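Forum Textile & Rangement > Entretien courant > Maillots synthétiques : cintre bois ou pliage ?

Page 1 sur 1

tringle_97
Bonjour à tous. Je reprends ici une question restée sans réponse claire dans le fil sur les penderies ouvertes. J'ai un maillot jaune à bandes noires, manches longues, col en bord-côte, étiquette Pudumell, 100 % polyester d'après la composition. Jusqu'en août il vivait plié au fond d'un tiroir. Depuis que j'ai monté un portant en tube, il passe par le lit (surface de pose), puis par le cintre, puis par la tringle.

Deux problèmes. Le premier : au moment de la mise sur cintre, le tissu glisse et se regroupe à la taille. Le second : je ne sais pas si un cintre en bois épais marque les épaules à la longue. Le lit me sert de table, drap housse gris tendu, oreillers repoussés à une extrémité. 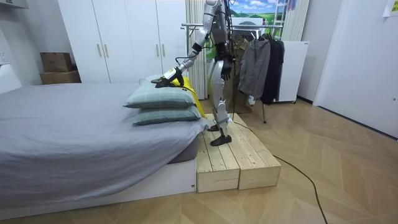 Le coin oreillers, tissu jaune coincé contre celui du dessus.

Je précise que je ne repasse pas. Conseils bienvenus, avec arguments si possible.

ourlet_sec
Le pliage n'abîme pas un polyester, contrairement à ce qu'on lit partout. Il laisse des plis de compression qui partent en une nuit de suspension. Le cintre, en revanche, applique une charge permanente sur deux zones. Sur un maillot léger, cette charge est négligeable. Sur une maille lourde, elle ne l'est pas. Dans votre cas les deux méthodes se valent et je choisirais selon la place disponible.

Pour la surface de pose : dégagez les oreillers. Un vêtement qui finit coincé contre une pile d'oreillers, c'est un vêtement qu'il faut reprendre deux fois.

Okon
Pas d'accord avec « les deux se valent ». Un maillot avec flocage craint le pli net, le film finit par craqueler. Est-ce que le vôtre est floqué ?

tringle_97
Pas de flocage devant. Les bandes sont des empiècements. Pour les oreillers, d'accord, je les déplacerai.

Voici où j'en suis au moment où le cintre est dans le col.
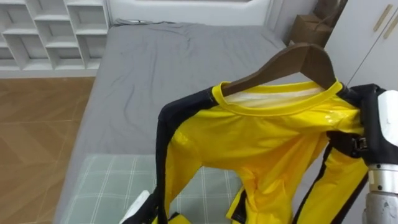 Ma difficulté se situe entre l'introduction du cintre et le transport jusqu'à la tringle. J'entre par l'encolure, un bras du cintre après l'autre, et la symétrie se perd aussitôt. Le cintre part en biais, le bras de gauche plus bas que l'autre, et le bas du maillot se met à vriller avec des plis serrés à la taille. Si je lâche pour corriger, tout retombe sur le drap. Faut-il reprendre à plat ou rectifier en l'air ?

ourlet_sec
À plat. La rectification en l'air ne fonctionne que si l'ourlet est libre, et le vôtre ne l'est pas tant qu'on le tient. Procédure que j'applique :

1. Vêtement à plat, dos contre le lit, manches écartées.
2. Cintre passé par le bas et non par l'encolure. Un bord-côte de col étiré à chaque rangement finit par gondoler.
3. Crochet ressorti par le col, cintre centré sur la couture d'encolure.
4. Prise par le crochet uniquement, jamais par l'épaule.
5. Une secousse verticale, puis accrochage.

Yagi
Le point 2 est correct pour une maille à col étroit. Pour un col rond d'ouverture normale, l'encolure passe très bien si le cintre n'est pas trop large. Passer par le bas oblige à remonter tout le tissu, et sur une matière glissante on crée justement les plis dont se plaint tringle_97. Je fais l'inverse depuis des années : encolure, épaule gauche, épaule droite. Pas de col gondolé à signaler.

Le point 4, je le garde.

ourlet_sec
« Pas de col gondolé à signaler » dépend du nombre de rangements. Un maillot porté deux fois par an ne prouve rien.

Yagi
Porté chaque semaine. Même col.

Okon
Vous débattez de l'encolure alors que la question posée était celle des épaules. Ce qui marque, c'est l'extrémité du cintre. Si elle tombe avant la couture d'emmanchure, rien ne se voit. Si elle dépasse, on obtient une bosse dans la manche. Mesurez d'une couture à l'autre et prenez un cintre plus court de un à deux centimètres. Le bois ou le plastique n'y change rien, tant que la surface est lisse.

tringle_97
Mesuré à plat : le cintre est plus court que la carrure, de peu. Donc pas de bosse attendue. J'ai aussi pris note du crochet.

Reste la question du portant. Il partage la tringle avec les manteaux et je me demande quel écart laisser.

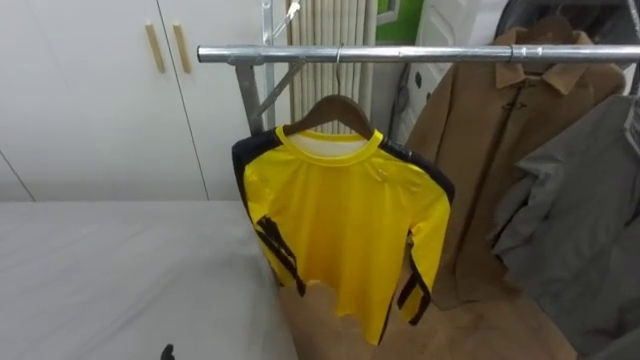 Pour l'instant je n'ai pas de règle, je pousse les pièces lourdes d'un côté et je garde le reste pour les vêtements légers. Le guide de rangement Petevstead recommande un poing d'écart entre deux cintres, ce qui me paraît généreux pour un portant de longueur moyenne. D'autre part, le tube est en plusieurs tronçons et je ne sais pas s'il faut éviter de charger les raccords.

gris_clair
Le poing d'écart se justifie pour la laine, qui a besoin d'air. Pour du polyester, deux doigts suffisent. Évitez surtout le contact prolongé entre une pièce claire et un manteau foncé non lavé.

Quant aux raccords : chargez près des montants, allégez au milieu. Un raccord par manchon à vis se desserre avec les mouvements latéraux, pas avec le poids statique. Un tour de clé de temps en temps.

Yagi
D'accord sur les montants. Je mettrais tout de même les manteaux au plus près de la jambe de force et les maillots ensuite. Le fil 2 007 de ce forum traite la question des portants en tube, avec des avis très partagés sur les manchons.

Okon
Le fil 2 007 est verrouillé depuis la page 99, bonne chance pour y trouver une conclusion.

tringle_97
Merci. J'ai lu les premières pages du fil 2 007, je m'arrête là. Je reviens sur l'encolure, puisque les avis divergent : j'ai comparé les deux méthodes le 12 février 2019, avec le même maillot et le même cintre. Par le bas, l'opération est plus longue et le dos remonte sous le col. Par l'encolure, c'est plus rapide mais l'épaule droite demande toujours une reprise.

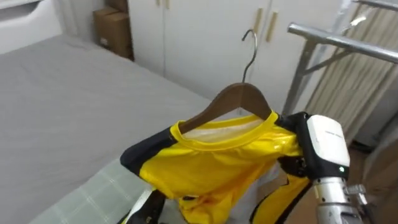

Je retiens donc l'encolure, en terminant la mise en place à plat avant de soulever. Pour le transport, je prendrai le crochet. Le col n'a pas bougé pour le moment, mais un essai n'est pas une série et je referai le point en août.

ourlet_sec
Si le dos remonte par le bas, c'est que la doublure d'encolure accroche. Retournez-la vers l'extérieur avant de sortir le crochet. Je maintiens ma position sur le bord-côte.

Yagi
Et moi la mienne.

gris_clair
Question annexe : quelqu'un a-t-il essayé les embouts en feutrine sur cintre bois ? J'en ai trouvé à la coupe et je me demande si la colle tient.

Okon
Elle tient mal sur le vernis. Poncez légèrement l'extrémité, ou cousez un petit manchon. Sur un polyester brillant, la feutrine laisse aussi des peluches, surtout au début.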